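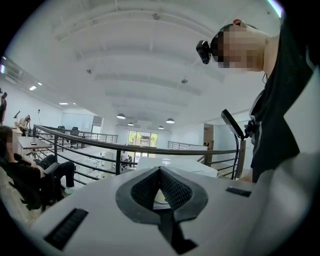

Can I take one of the office chairs down to the lower floor for a meeting? A member on the Thursday plan asked us this, and the answer is yes, as long as it goes back upstairs by 20:00.

**Are desks on the mezzanine assigned?**
No. Sit anywhere, along the wall or by the railing. Rosser tenants keep their own desks at Trellwood.

**Can I put things on the railing?**
No bags, coats or cups, please. People work underneath.
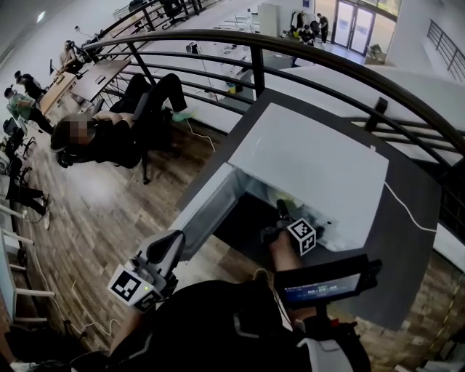
*Pistell*

**What about cables?**
Keep them on the tabletop where you can. Spare extension cords are in cupboard 3.

**Is it quiet up there?**
Not very. Sound carries from the lower floor. Take long calls in room 2.

**Who do I tell about a broken chair?**
Dial 883 from the Trullstead desk phone.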